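Can a Robot Tidy Up Yet? Sorting Blocks as a Stand-In for Chores
Final project report, February 2023

Our group wanted to know how close robot arms are to doing the boring jobs, like putting toys away or filling parts bins at a shop. We picked block sorting because it is the smallest chore we could think of that still feels like a chore. Each block goes in the bin of its own color, and a run ends when the table is clear or when 500 seconds are up.

We ran 233 trials, split between two control programs. Usidora copies moves from a person steering the arms, and Killard follows rules we wrote by hand. 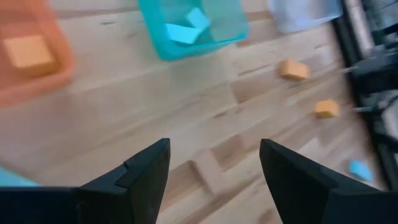
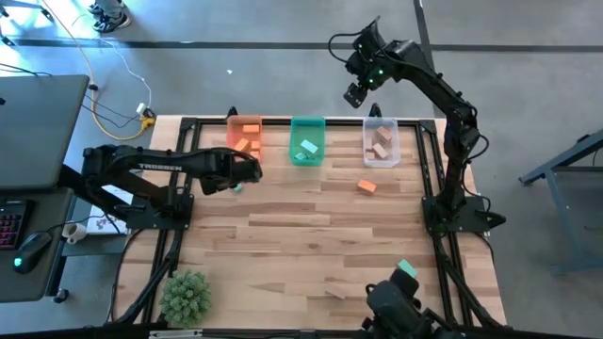
Foam blocks and wooden tabletop, from several angles.

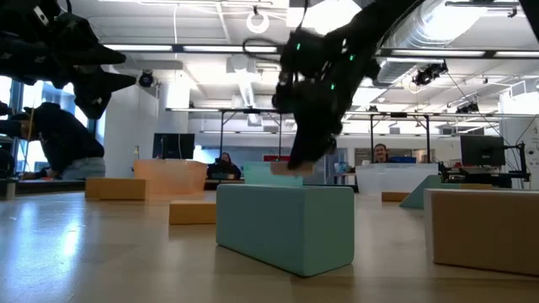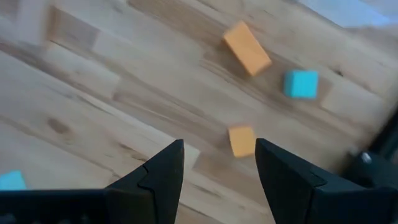 Usidora won easily, and it was so much fun to watch it get better! Single cubes with space around them were nearly always fine. Piles were much harder – two blocks touching would often get pinched together, and Killard had no idea what to do then. Small blocks close to a bin wall were the other big problem.

So, would we let it clean a kid's room? Not yet. A person still does this job several times faster. But for one kind of part on a clear bench, we think a small shop could try it now. Next September we want to repeat the test with socks.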